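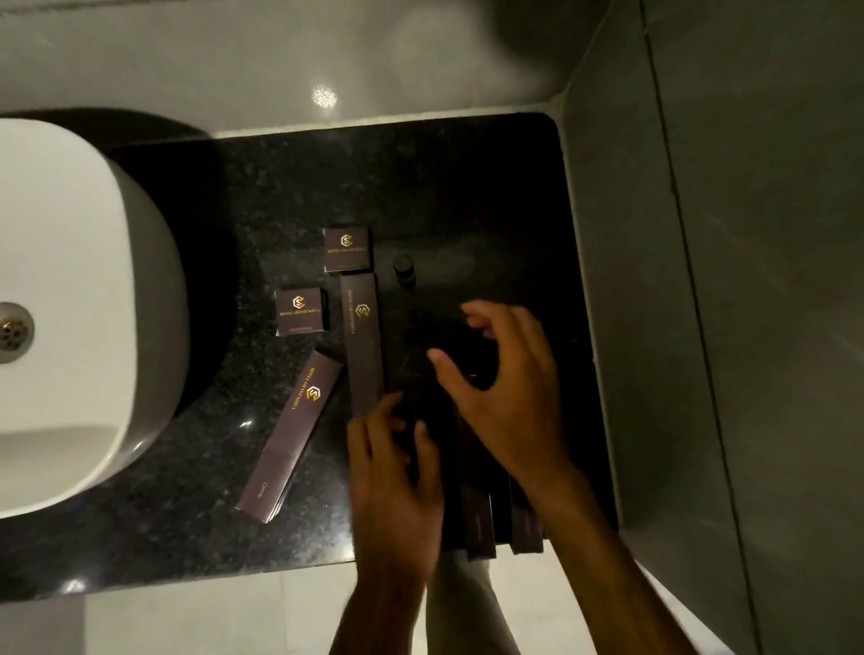 2 min read

When our geography teacher, Gwenllian Griffiths, said we could pick any community project outside Canada, I already knew mine. My aunt had done a trek past the health post at Anitholm two years ago and wouldn't stop talking about it (seriously, every dinner). So my report is about how a tiny hill clinic keeps its vaccines cold, and what it costs to do it!

First, the money. Our grade raised $839, mostly from a pancake breakfast and a used book sale in March. Agata Pellegrini ran the till and I flipped pancakes, badly. The goal was $300 for one vaccine carrier plus shipping, so we went way over and had to ask the clinic what else they needed. They wanted spare batteries for the solar fridge. Not very exciting to put on a poster, but that's what they asked for.

I got to interview Anselmo Marulanda, a nurse who worked at Anitholm for seven months. We talked at 6 in the morning my time and I was still in my pyjamas. He told me the clinic looks after 35 households on the upper side of the river and a lot more below it, and that the upper ones are the hard part. A carrier packed with ice has to get up there on somebody's back. If the bridge at Nimero is closed you go the long way, and then you're watching the thermometer the whole time.

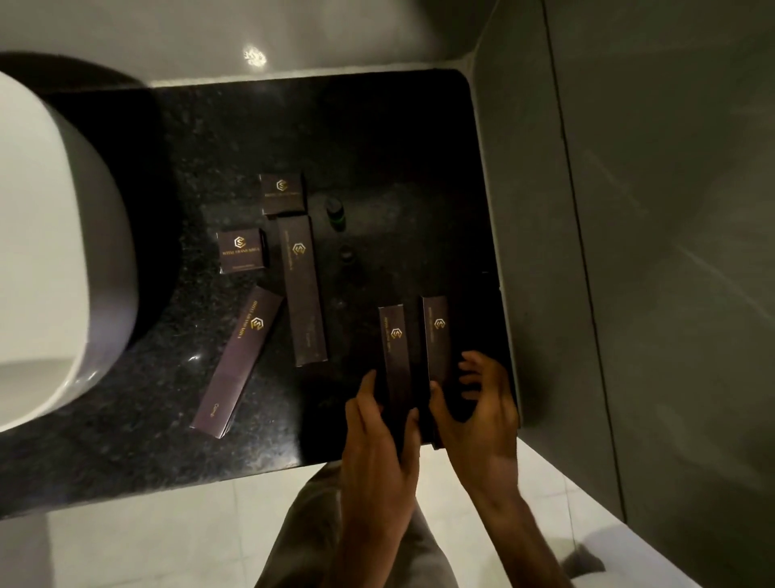
I asked him what he'd change first and I figured he'd say a road. He said a second fridge - a small one, halfway up, so the walkers could swap their ice. I hadn't thought of that at all. I drew it on my map in green and it cuts the longest carry almost in half, at least on paper. My map doesn't show how steep it is, so please don't take my walking times too seriously.

What went wrong: I spent way too long on the history section and then cut most of it. I also wrote to the trekking company, Jandberg, and never heard back, so the part about tourists and donations is pretty thin. Tane Paewai read my draft and said I use the word "remote" too much. I took out nine of them.

Next term Nayeli Apaza and I want to do a follow-up on the halfway fridge. Anselmo has promised to send us the clinic's temperature sheets, and Ms. Griffiths says we can use the big printer for the new map.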